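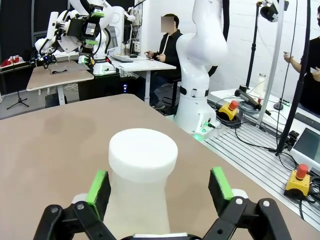
Figura 3. Vista desde la muñeca del robot durante la jornada de puertas abiertas: pieza blanca entre los dedos de la pinza y, detrás, los demás puestos del laboratorio.

4.2. La demostración ante visitantes

La segunda parte del estudio se llevó a cabo en febrero, en el laboratorio de Zilico, aprovechando una jornada de puertas abiertas que Sabine Rathjen venía preparando con mucho cariño desde el otoño anterior. Pasaron por allí casi 300 personas entre la mañana y la tarde, en grupos de 20, y a todas ellas queremos agradecerles aquí la paciencia, porque más de una vez les pedimos que esperasen mientras reiniciábamos el programa.

La tarea elegida fue deliberadamente modesta: tomar una pieza blanca y mate, con un cuello estrecho y un remate más ancho y redondeado, y llevarla a otro punto de la mesa. Los dedos de la pinza terminan en almohadillas de cara verde (figura 3), y es ahí donde se decide casi todo, ya que el cuello de la pieza deja poco margen si la aproximación llega algo desviada. Gudrun Wegener, que atendió a los grupos de la tarde, observó que las preguntas del público volvían una y otra vez a ese momento, y que los niños solían adivinar antes que los adultos hacia qué lado iba a inclinarse la pieza.

Cada grupo asistió a seis intentos, con el brazo a velocidad reducida y las paradas de emergencia sobre el banco ranurado. Al terminar, Bastian Heitmann recogía las impresiones en una charla informal que, debemos reconocerlo, se alargaba a menudo más de lo previsto. De esas charlas proceden los comentarios que se analizan en el apartado 4.3. Dos grupos quedaron excluidos del análisis por no haber completado la serie de intentos; sus observaciones, muy valiosas para nosotros, se recogen en el anexo B.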